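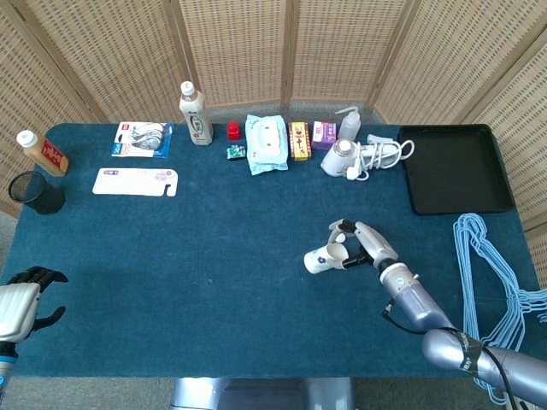 Entered by: Zhuravel bench, manipulation notebook
September 26, 2023
Clondlow unit, right hand: grip fault on paper cup

Fault: right hand keeps closing after contact on thin-walled items. Logged as over-squeeze. Left hand not affected.

Set-up as for the June runs. Teal felt, rattan divider behind, black tray at the back right corner as the drop target. Mixed household items along the back edge, front of the table kept clear for the pick. Task is to take the paper cup from the felt, lift, carry to the tray, release. Left hand stays open near the front edge and does nothing.

Ran 20 picks with the cup on its side. 9 ended with the wall creased at the finger line. 2 of those also tripped the current limit on the thumb, and the hand locked shut with the cup in it. The release command was accepted in the log but there was no motion. Had to drop power to the hand and open the fingers manually.

The lock is the part that matters. A crushed cup is a nuisance. A hand that will not open on command is a safety item and has been written up as one. Until it is cleared: no handovers to a person from the right hand, and no reaching in past the forearm with the drives live.

What was checked:

Fingertip pads. Cleaned and reseated, no change.
Outer cable on the right arm. Flexed by hand along its length while reading the tactile channels. No dropouts. The loop near the elbow hangs lower than I would like and should be tied up before anyone works close to it.
Contact threshold. Set in the Tultinel config, and the right hand was still on the value used for rigid bottles. Lowered it. Creasing is less severe but still present.
Timestamps. Tactile data on the right reaches the grip controller late, by over 2 control cycles. Left is in step. This fits the symptom: the fingers go on closing for as long as the reading is stale.

Swapping the left and right bus ports moved the delay to the left hand, so the fault is in the port or its driver and the hand itself is probably sound. The lock-up is a separate matter. After a current trip the controller waits for a reset that the release routine never sends. Ukier firmware notes do not mention it.

To do:
Move the right hand to the spare port and repeat the same picks.
Add the reset to the release routine, then force a trip with a foam block and confirm the hand opens.
Fresh cups for each set. A creased one gives way sooner and spoils the comparison.
Hangers over the right edge of the table to be moved before the arm is run at full speed on that side.

Right hand stays tagged out for handovers.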